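How to sort a clothes rail so you can find things in the morning

4 min read
Last updated in October

Most wardrobes get muddled slowly. Something comes back from the wash and goes in the nearest gap, and after a few months the work shirts are mixed up with the summer things and you end up wearing the same jumper all week. Putting it right takes an afternoon. I did mine on a Tuesday, starting after lunch, and finished before it got dark.

You will need a bed or clean floor to lay things on, two large bags, a damp cloth, and a set of matching hangers.

Start by taking everything off the rail. Do not try to sort it in place. Wipe the rail from end to end with the damp cloth and dry it, and check the brackets while you can get at them. If the rail sags in the middle, turn it over or fit a centre support before you hang anything back up. Mine is 900 mm long and holds well enough without one.

Next, make your piles. Everything you have worn since last winter goes on the bed. Anything that does not fit, or that you have been meaning to mend for more than a year, goes in a bag. Kiros Jemal, who shared a flat with me in Wultivcombe, used to try every single item on at this stage. It doubles the time but he never had to do it twice. 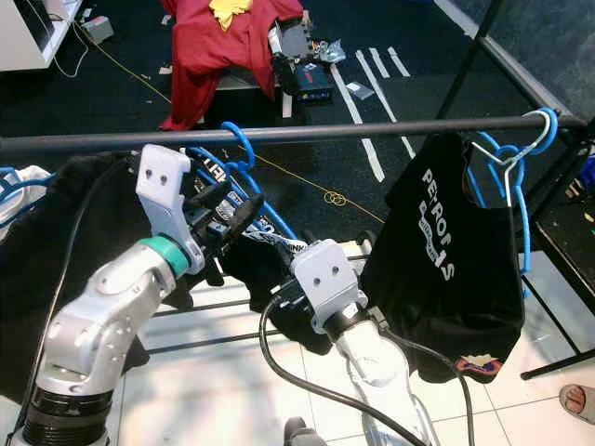 Hangers matter more than people expect. Wire ones from the cleaner's leave points in the shoulders and slide into each other, and thick wooden ones eat up space on a short rail. Plain plastic is fine for most clothes. Pick one colour and stick to it, such as the blue ones on the grey rail in the photo, and the tops of the garments will sit at the same height. Hook them all over the rail in the same direction. Heavy coats should have a broad hanger, and knitwear should be folded on a shelf, as it stretches when hung.

Now put things back by type: coats at one end, then jackets, shirts, trousers and dresses. Within each type, go from dark to light. Black clothes are the hardest to tell apart in poor light, so leave a finger's width between them.

If two people share the rail, split it by person first and by type second. A loop of ribbon tied round the rail is enough of a divider.

To keep it in order, hang clean clothes in their own section on the day they come off the airer. Empty hangers go to the far left, so you are never hunting for one. When there are no empty hangers left, something has to go before anything new comes in.

Check the bags once more before you take them out, pockets included. I found a door key and a train ticket in mine.

Getachew Abera

208 shares
2 comments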